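Home Kitchen Serving Storage Care Contact

Lestitz Two-Handled Bowl

The Lestitz bowl is a deep serving bowl in light gray, made for soups, salads and side dishes that are brought to the table and passed from one person to the next. It is supplied by Jomau to households, canteens and teaching kitchens.

The body is rounded and the rim flares slightly. Two small handles stand out horizontally at the level of the rim, on opposite sides, and allow the bowl to be lifted with both hands. The bowl stands on a short base ring. The outer surface is matte – it does not reflect overhead lighting and suits a dark table.

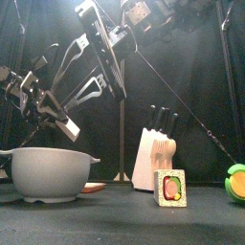
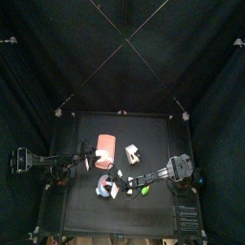
Reading time: 2 minutes

Capacity and weight

The bowl holds 1000 ml when filled to a finger's width below the rim. It weighs 390 g when empty. The height, including the base ring, is 13 cm. Customers who intend to store the bowl on a shelf should allow for the handles, which add to the overall width.

Use with other pieces

The Lestitz bowl may be ordered alone or together with flat dishes from the Rivitz range. These dishes are low enough to be placed beside the bowl without getting in the way of the handles. Knife blocks and other worktop items are listed under Storage.

Care

Wash the bowl by hand or on a dishwasher program of no more than 70 °C. A soft sponge is sufficient for daily cleaning. Scouring powder and steel wool will mark the matte surface and should not be used. Dry the base ring before putting the bowl away, as water may collect on the underside.

Ordering

Single bowls are sent from stock. Orders from schools and canteens are handled by Chaudhary, our partner for larger deliveries, and should be placed before the end of May for use in the fall term. Bowls may be returned unused – in the original carton – and the purchase price will be refunded.

Contact Jomau | © Jomau. All rights reserved. | Back to top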